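FOR RELEASE 14 July 2018

Nimonthorpe Opens Its Block Library, and Families Are Invited to Borrow, Build and Bring Back

Nimonthorpe is very happy to announce that its Block Library, which has been quietly taking shape in the old reading annex since January, is now open to families, child care providers and grandparents with a rug and a free afternoon. The library lends colored building blocks in sturdy open bins, and anyone with a Nimonthorpe library card can take a bin home for up to six weeks at no charge.

The idea is a simple one, and like a lot of simple ideas it took a good while to get right. Parents who came to our morning story hours kept telling us the same two things. The first was that their children loved playing with the blocks we put out after the last book. The second was that clearing up afterward was the worst part of the day. So we set out to build a lending collection that would take the second part as seriously as the first, and the bins ended up getting nearly as much of our attention as the blocks.

"I have tipped out and picked up more blocks than I care to remember, and the trouble was always the box," said Oi-ling Choi, children's services manager at Nimonthorpe. "Lids get lost. Narrow boxes tip over. Little hands can't see what is at the bottom, so they dump the whole thing on the floor. We wanted a bin with a wide mouth that a three-year-old could drop a block into from any side – and then feel pretty proud of having done it."

Every bin in the collection is deep and open at the top, with rounded corners and no lid. The blocks come in plain, strong colors, and each bin carries a small mixed selection, few enough that a young child can put the whole set away without losing heart halfway through. The library starts out with 500 blocks, and a grant from the Valdovinos Family Fund will allow us to add another 500 before the end of next winter. The same grant paid for new shelving in the annex, fresh paint, and a low play counter where families can try a set before they sign it out.

Alongside the lending shelves, Nimonthorpe will be hosting a weekly drop-in called Tidy and Play, led by early years educator Mechthild Widmer. Each session begins with open building and ends with a slow, friendly clear-up in which the children sort by color, carry the blocks over one or two at a time, and take turns with the bin. Ms. Widmer has been running a trial version of the sessions with families from the neighborhood, and she has strong opinions about how long the clear-up ought to take.

"Grown-ups always want to rush it," she said. "They sweep everything up with one arm and it's over. But if you ask a child to bring you the orange one, and then wait, there is a whole lot going on in that little walk across the room. They are looking and choosing and carrying and letting go. I would happily spend half the session on it, and most weeks we do!"

Families who attended the trial sessions were asked to fill out a short card at the end, and more than 200 cards came back. Many of the comments have already been put to use. Parents asked for labels with pictures as well as words, so the shelves now have both. Several people wanted bins light enough to carry while pushing a stroller, and the smaller sets were made up with them in mind. One grandmother asked whether the returns shelf could be moved closer to the door, and it has been.

Blocks should be wiped with a damp cloth and dried before they are returned. Our staff will clean every set again between loans and check it for chips and cracks. If a block goes missing at home, please just tell the desk when you bring the bin back. There are no fines for lost blocks, and we would much rather hear about it than have a family stay away.

Trefor Trevor, who coordinated the annex refurbishment for Skovomau Interiors, said the work had been a pleasure from start to finish. "We fit out a good many offices," he said. "It made a nice change to spend an afternoon arguing about how high a counter should be for somebody who is three feet tall."

Borrowing is open now to all cardholders, and new cards can be issued at the front desk with proof of address. Child care providers may borrow up to six bins at a time and are asked to call ahead so that the sets can be made ready. Places at Tidy and Play are free and do not need to be reserved, although children should be accompanied by an adult throughout.

Teachers and group leaders who would like a visit from the Block Library should contact Yuk-lan Huang in outreach. Press inquiries, interview requests and requests for further pictures should go to Þórey Ingvarsson in the Nimonthorpe communications office.

Color sorting with the Block Library: blocks set out beside one of the turquoise-blue bins.

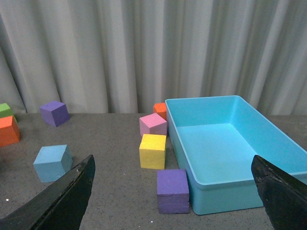 Nimonthorpe is a community library and learning center serving families, students and older residents. Its programs for young children include story hours, a toy repair table and the new Block Library, and all of them are free to attend.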